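Section 4. Bundling and banding soft items

Read sections 1 to 3 first if you haven't set up your sorting surface. Everything below assumes a cleared table, decent light and a supply of elastic bands you have checked yourself.

The Prakia tidying method, which this guide follows for most of its length, makes large claims for the elastic band. According to the leaflet, banded cloth stays neat, takes up less room and can be found again in seconds. I have used the method at Lalport for two winters and would put it more modestly. A band keeps a small bundle together until someone wants something from the middle of it. If that is all you ask, you will get on well enough.

4.1 Before you start

You will need:

Soft items of one kind (cloths, dusters, small garments, drawstring bags)
Fabric-covered elastic bands, hair-bobble type
Bare rubber bands, for light things only
A tray or rack for the small hard bits that turn up among the cloth

CAUTION: Do not use bare rubber bands on knitted or brushed fabric. They grip the fibres and pull them when you take the band off. The leaflet says this is rare. It happened to me with the first jumper I tried.

CAUTION: Check bands before use. Stretch each one gently to twice its resting length and look for pale cracks. Throw away any that show them.

4.2 Making a bundle with a band

1. Lay the item flat and smooth out the worst of the creases. Ironing is not needed, whatever the leaflet says about "crisp foundations".

2. Gather the cloth from the edges towards the middle until you have a neck thin enough to circle with finger and thumb.

3. Hold the neck in one hand. With the other, slip the band over the loose end and down to the neck.

4. Twist the band once and pass it over again. Stop when it grips. A third turn is hardly ever worth the trouble and leaves a ring in the cloth.

5. Tug the loose end. If the band slides, start again from step 2 with a thinner neck. Adding a second band only hides the fault.

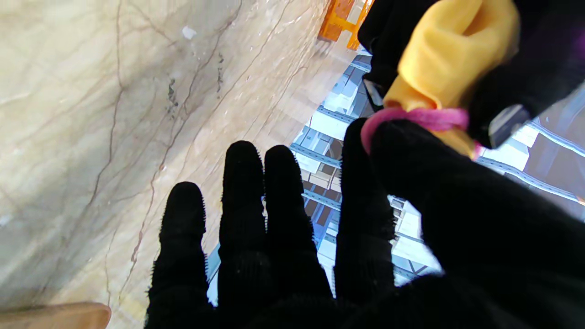 Cáceres, March 2022

A bright pink band at the base of a twist of mustard-yellow cloth is easy to find against black fabric, and I'd call that the best argument for coloured bands. The leaflet goes further and wants a colour code: pink for daily use, green for guests and so on through a chart of 20 shades. I kept this up for less than a month. Buy whichever colour shows up against your own things and leave the chart in the box.

NOTE: Yellow and other light cloths mark easily. Put a test band on a corner you don't care about and leave it for a night before you do the rest.

NOTE: Where dark and light cloths are stored together, band the light one first and fold the dark one loosely over it. Leave some of the light cloth showing so you can tell what is inside.

4.3 Tags and clips

The method also calls for a tag on every bundle. I have my doubts. Tags fall off, and a bundle with a wrong tag is worse than one with none. If you want them anyway:

1. Write the tag before you attach it. Writing on a tag that is already on soft cloth gives you handwriting no one can read.

2. Fix it to the cloth and never to the band. Bands get swapped about.

3. Keep to what the thing is. "Dusters" will do. Dates and room names go out of date.

4. Go through the tags each October and remove any that no longer tell the truth.

4.4 Soft toys

Jhosep Escobar, who tested this section on his own shelves before it was printed, asked for separate steps for toys. His objection to the general method was that a toy has no neck you can choose, and he was right.

1. Sort the toys by size. Band only those small enough to hold in one hand.

2. Lay the toy on the table on its back, if it has one.

3. Find the narrowest part. If there isn't one, skip the band and put the toy in a bag.

4. Use a fabric-covered band, one turn only.

5. Put the toy away lying down. A banded toy stood on end tips over.

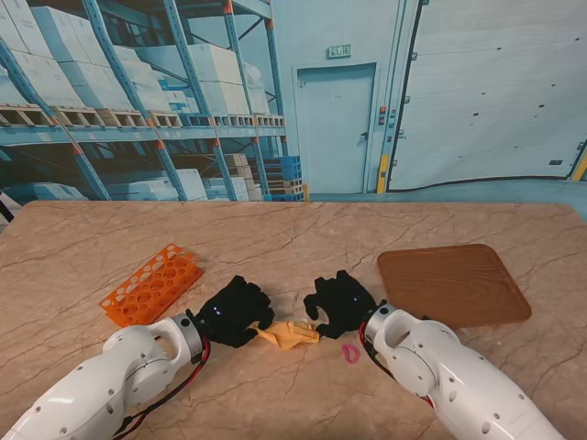 Toys with awkward shapes are where the Prakia method is at its weakest. The leaflet shows a slim rabbit with a waist, and I have yet to meet that rabbit in a real house. What you are far more likely to have is something like the little pale yellow one on the marble-patterned tabletop, all lumps and rounded bits, with a thin pink band lying a short way off. On a shape like that a band tends to ride up over the bulges and ping off. Bag it, and save the band for the cloths. A rack such as the orange one on the same table is meant for test tubes and is no use for toys, though I've found that kind handy for pens and narrow brushes.

CAUTION: Bands are a choking risk. Never leave one on a toy that a small child or a pet can reach. Take it off before the toy leaves the shelf, and put it straight into a lidded tub.

4.5 Taking bundles apart

1. Roll the band off towards the loose end. Don't snap it or cut it unless it has stuck.

2. If it has stuck, slide a blunt knife handle under it and lift. Cut only the lifted part.

3. Shake the cloth out and leave it flat for 25 minutes. Most creases will drop. The leaflet promises all of them will.

4. Return sound bands to the tub and bin the rest.

4.6 Common faults

Band slides off. The neck is too thick or the cloth is slippery. Silky linings seldom hold a band for long; use a bag.

Band leaves a mark. Too many turns, or left on too long. Wash the cloth as its label says and use one turn next time.

Bundle won't fit the drawer. It has been gathered too loosely, or the item should have been folded in the first place. I folded almost 37 of my own bundles back into plain squares at the end of the first winter and have left them like that.

Bands get lost. Hang the tub on a hook beside the table. The Ustov dispenser sold for this job is covered in section 7, along with my reasons for sending mine back.

Go on to section 5 for boxes and lids.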